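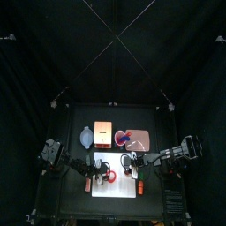 Re: [hattar-data] Start positions for the two-arm sheet task

From: Sena Kwofie
To: hattar-data list

Jahangir Amarasinghe wrote:

> I have been through the March batch for the sheet task. Of the 93
> episodes, 22 have both grippers inside the sheet area on the very first
> recorded step. The rest start from the parked pose. I would like to
> drop the 22 before the next training run, or at least tag them. Also,
> is the row of items at the back of the table meant to be fixed? The
> collection notes on Hudon say "back row as usual" and nothing else.
>
> Jahangir

Please tag them and leave them in. The field is start_pose, and the value you want is "over_sheet". Anything without the field is read as "parked" by the Stutus loader, so the older episodes need no edit.

The reason they exist is dull. When an operator stopped an episode early and began another, the old recording script did not send the arms home first. Histedero 0.11 sends them home unless told otherwise. I would still keep the early starts, as the policy has to recover from that sort of position when it is run with the grippers already low. With only parked starts, the first second of every episode is the same descent, and the model learns that part very well and the rest less well.

On the back row: the order is fixed, the spacing is not. From left to right it is the light blue oval bowl, the peach box with the slot, the pink cup, then the flat pink tray. Operators may shift any of them by a finger's width between episodes. They should not swap two of them. The swapped layouts are a separate set and will be collected under their own task name, so that we can hold them out.

The white sheet goes in the middle of the table, in front of the row, with the notch at the lower right as seen from the fixed camera. I have found episodes where it was turned round. Those are usable for the ring pick and no good for anything that depends on the notch. Tag them "sheet_rotated" when you come across them, and do not spend an afternoon looking.

The red ring should start on the sheet. It can be nearer to either arm, and I would like more variety here. Most operators favour the left arm, so the ring ends up nearer the left gripper far too often. For the next batch, use the start list in the Hudon folder. It has 40 ring positions, split evenly between the two halves of the sheet. Work down it in order, one position per episode, and write the row number in the episode note. If a pick fails, keep the recording, mark it failed and repeat the same row.

The small salmon block to the left of the sheet and the orange cylinder to the right are distractors. No arm should move them on purpose. If one is knocked, carry on to the end of the episode, then put it back before the next one. A knocked distractor does not make an episode a failure.

Two points on the recordings themselves:

Cable slack at the wrists. The loops must be free to turn with the wrist, but in some episodes they hang across the fingers in the fixed view for long stretches. Check this before the first episode of a session and again after any arm fault. The wrist cameras are not affected.

Idle time. Trim anything over two seconds at the end, nothing at the start. The loader uses the opening steps to line up the two arm clocks, and three episodes in March were cut too hard and had to be thrown away.

Jahangir, if you can send me the list of 22 as plain episode numbers, I will write the tags in one pass and rebuild the index. That takes the shared copy offline for the length of the rebuild, so I will start it after 18:00 and post here once it is back.

Still open: whether the two arms should be allowed to hold the ring at the same time. The task text does not forbid it, and a few operators pass it across from one gripper to the other. I have no strong view, but I want one rule before the 40 are started.

Sena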